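Pre-run checklist with comments – two-arm kitchen robot, Rullata workshop
Rig name: Barasa
Controller: Flilach board, second build
Check done Thursday, before the evening session
Items are marked OK, FIX or OPEN. Anything marked FIX has to be cleared before the arms are powered at full speed.

1. Emergency stop
OK. Pressed with both arms moving slowly. Both stopped. Twist to release, then restart from the laptop. The arms did not move on release.
Comment: the stop cable still runs across the walkway. Tape it down or route it under the bench.

2. Power supply and fuses
OK. Terminals tight, cover on, no marks on the insulation.

3. Base bolts
FIX. Rear left bolt turned a quarter turn by hand. Retightened, but the lock washer is flat. Replace it.

4. Shoulder and elbow joints
OK on the left. Right elbow has a little play at full reach – same as in March, no worse.

5. Gripper fingers
OK. Fasteners checked on both sides. Force limit set to 200 in the config file, left and right. Somebody had the right one at 2000. Please don't save test values over the shared file.

6. Simulation run before hardware
OK with comments. The counter reach was run in the Dadar kitchen model, config 1532. Both grippers come in over the wooden counter, one on each side of the dark appliance. The appliance has a blue button and a white knob on the front, so stray contact matters here.

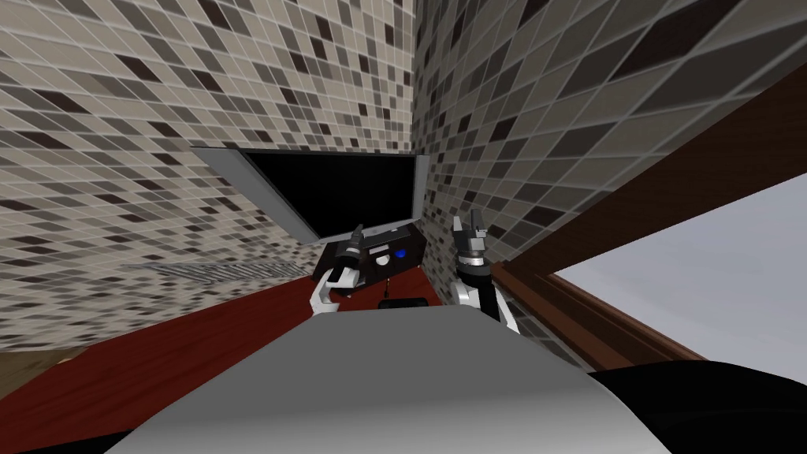 Item 6. Simulated view over the robot body, grippers on either side of the appliance.

The left gripper is the one to watch. Its fingertips point at the upper part of the appliance, close to the black panel on the tiled wall. Add a keep-out box for the panel and rerun before trying the same reach on the bench mockup. Marked OPEN until the rerun is logged.

7. Joint limits
OK. Soft limits match the sheet on the cabinet door. Hard stops looked at, no cracks.

8. Cables at the wrists
FIX. Right wrist loom is too short when the gripper points straight up. Give it more slack and clip it again below the band.

9. Work area
OK. Floor tape is in place. Stools go behind the tape while the arms are live, and so do people.

10. Log and battery
OK. Logging on, laptop on mains. Spare fuses are in the top drawer.

Result: slow speed only until 3 and 8 are cleared. Item 6 stays open. Initial the paper copy next to each line when it is done and leave the copy on the clipboard by the door.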